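Idville bench notebook
26/03/2024
Two-arm cell, tool roll task. Going over the draft handling rules before they go to Drinbridge.

Rule 1, sharps. Tips stay capped whenever a gripper is working over the roll. Check caps before enabling the arms.

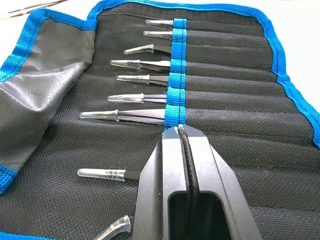
Wrist view, tweezers in the roll, clear caps on.

Rule 2, layout. Roll flat on the near table between the arms. Other items stay on the far table, behind the seam. Speed limit with the roll out is 200 mm/s, set in the controller and written on the run sheet.

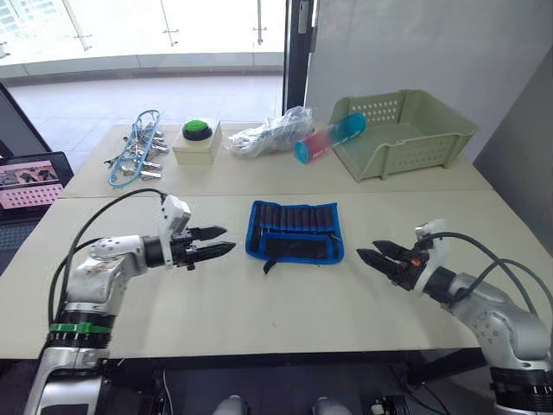 Head view, roll on the near table, both grippers clear of it.

Rule 3, fabric contact. Grippers may touch the edge trim at low force only. Straps are a snag risk – note which way they point before each run. Run 273 goes in the log with the rule numbers beside it.

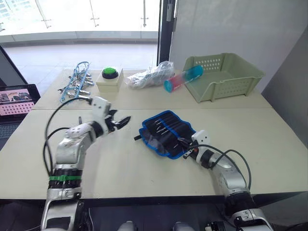 Rule 4, stopping. Test the stop button at the start of each session and after any cable change. Wrist cable loops need a clearance figure; the draft has none. To do: measure at full reach, add to rev 201.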